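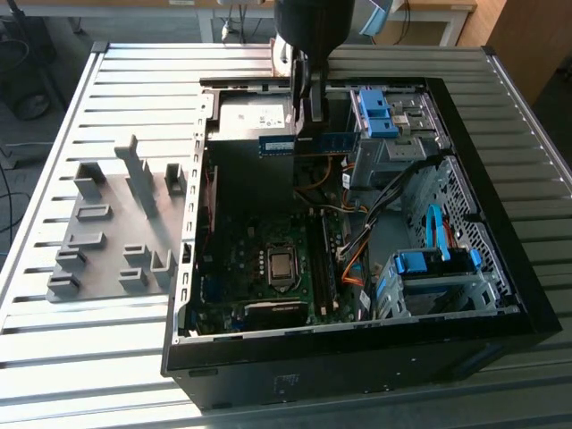

Ticket: Cooling bath will not hold setpoint, salt water samples freezing at the wrong temperature
Site: Ulimham teaching lab, bench 3
Equipment: Cuvutex chilled bath, Stevden two-channel probe and logger
Status: Closed

Reported problem

We run a freezing point practical every November. Students make up salt solutions of different strengths, put them in test tubes in the bath and log the temperature as they cool. Plain water should level off at 0 °C and the salt samples should level off lower. This term the plain water is levelling off at 1.4 °C on channel A and the salt samples are all over the place. Two tubes of the same solution, side by side, gave results more than a degree apart. The bath display says it is at setpoint the whole time.

Settings: bath at -17 °C, logger reading every 60 seconds, 100 ml of solution made up per group.

First reply

Please check the following and report back.

Bath fluid level and mix. It should be at the upper line with the lid off.
Stirrer running. You should feel movement on the surface with a gloved finger.
Probe tips clear of the glass.
Both probes in the same ice and water slurry for ten minutes, then note both readings.

Use crushed ice made from distilled water for the last one. Tap water ice is fine for a rough check but not for setting an offset.

Update from site

Fluid was about a centimetre low, now topped up. Stirrer is running. Probe tips were touching the bottom of the tubes in most cases. We have cut up some rubber bungs so the probes hang in the middle.

Slurry check: channel A reads 1.3 °C, channel B reads 0.1 °C. Swapped the probes over and the 1.3 stayed with channel A, so it looks like the logger and not the probe.

Second reply

Agreed. Channel A has an offset stored in it. Hold the left button for five seconds to get to the offset page and see what is there. If it is anything other than zero, clear it, switch off, switch on and repeat the slurry check.

Also, a reading every 60 seconds is too slow for this. A small sample in a bath that cold can pass through most of the flat part of the curve between two readings. Try one every five seconds.

Update from site

Offset on channel A was 1.2. Cleared it. Both channels now read 0.1 °C in slurry. We don't know when it was set. The logger was last used for a warm water practical and someone may have matched it to a glass thermometer.

Repeated with plain water at the faster rate. Much better, but there is now a dip before the level part. The trace goes down to -4 °C, jumps back up to just under zero and then stays there. Is that a fault?

Third reply

No fault. Clean, still water will often cool well below its freezing point before the first crystals form. When they do, heat is given out and the temperature climbs back. Read the flat part after the jump and ignore the bottom of the dip. It was probably happening before and the slow logging missed it.

It may also explain part of the spread between matching tubes, if some groups wrote down the lowest value. To keep the dip small, stir the sample gently or drop in a tiny chip of ice once it is a degree or so below where you expect it to freeze.

With salt solutions the flat part won't be truly flat. As ice forms, the salt left behind is in less water, so the freezing point keeps drifting down. Take the value where the drift begins, or draw a line back through the sloping part to meet the cooling curve. Raising the bath to -16 °C won't make any difference to this. Something nearer -10 °C would slow things down and make the traces easier to read.

Update from site

Bath now at -10 °C. Ran plain water twice and the Martinelli worksheet solutions once each, with stirring. Plain water 0.0 and 0.1 °C. Salt samples now come out in the right order, and repeat tubes of the strongest one agree to 0.2 °C. One tube cracked, but it was an old one with a chip in the rim.

The worksheet still says to record the lowest temperature reached. We will change that on our copies.

Closing notes

Cause: stored offset on logger channel A, probes touching glass, logging interval too long, bath fluid slightly low.
Action: offset cleared, probes re-hung, interval set to five seconds, bath topped up and set to -10 °C.
Parts used: none.
Outstanding: slurry check to be added to the setup sheet for bench 3. Site to order spare bungs.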